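Tedberg Bin Challenge

The Tedberg Bin Challenge is a student robotics competition held each December at the Tedberg technical college, in which teams program a robot arm to lift objects out of a metal bin and put them somewhere else. It grew out of a course project in the college's automation program and is still organized by the club that the project left behind, the Erkero Robotics Society. The rules run to 44 pages, of which 17 deal with the definition of "out."

History

The event began as the final assignment of a second-year course in machine handling. Students were given a part, a bin, and a term in which to bring the two apart. The first round was scored on speed, but few of the entries moved the part at all, and the instructors ended up grading the written reports. Several of these were later described in the club newsletter as "strong on feelings."

In its second year the assignment was opened to students from other programs, and the prize was introduced. This is the Andetti Cup, a soup tureen bought secondhand and named after the canteen where the first rules were drafted. The winning team keeps it for a year and is expected to return it clean, a condition added by amendment.

Format

Teams of up to five students work in a shared lab and are given 30 practice hours, booked in advance on a paper sheet by the door. The sheet has survived two attempts to replace it with software, one of them written by the club.

A run consists of a set of bars placed in the bin by a judge. The judge may lay them however he or she likes, but may not stand them on end or "arrange them with malice" (rule 12). The arm must grasp each bar, raise it clear of the rim, and release it in the drop zone. Bars pressed along a wall are considered the hardest to pick up, and most judges have a fondness for walls.

Team members may not touch the bin during a run. They may talk to the arm. A proposal to ban shouting was voted down by a wide margin.

Equipment

Entrants share the arm and the bin, but each team designs or adapts its own gripper. The arrangement is meant to keep costs down and to make the contest one of ideas. In practice it has also made it one of cable routing, a subject on which the handbook offers a single paragraph and the older students offer a great deal more.
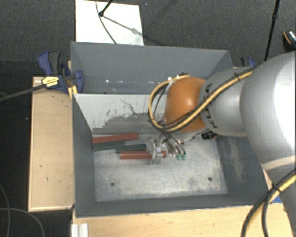 Red and green bars in the divided bin, with the gripper above the lower red bar.

The bars come in contrasting colors, a choice intended to help teams using vision software. Color alone does little for a system that cannot decide where one bar stops and its neighbor begins, and the most common failure on record is a confident grasp at the gap between two bars. The club calls this "picking the air" and keeps a tally.

Opinion differs on the divider. Supporters say that it forces teams to plan the path of the arm as well as the grasp. Critics say that it is mainly something to hit. Both views are represented in the incident log.

Scoring

A perfect run is worth 61 points, a total that nobody on the current rules panel has been able to explain. Most of the points are for bars delivered, with smaller amounts for time and for leaving the bin where it was. Points are deducted for dropped bars, for contact with the divider, and for stopping the arm by hand. A team that stops the arm by hand before it hits something loses fewer points than one that stops it after, provided the judge agrees that it was going to.

Ties are settled by the Sârbu rule, under which the tied teams exchange programs and run each other's code. The rule is widely disliked and has done more for the quality of comments in student software than any lecture.

Reception

The challenge draws a small audience, made up largely of students who have already been eliminated. The college lists it among its public events. Former entrants tend to speak well of it, although a survey by the club found that about half of them would have preferred a bin with lower sides.

See also

Bin picking
Erkero Robotics Society
Robot end effector
Student robotics competitions

This page was last edited on 23 February 2021.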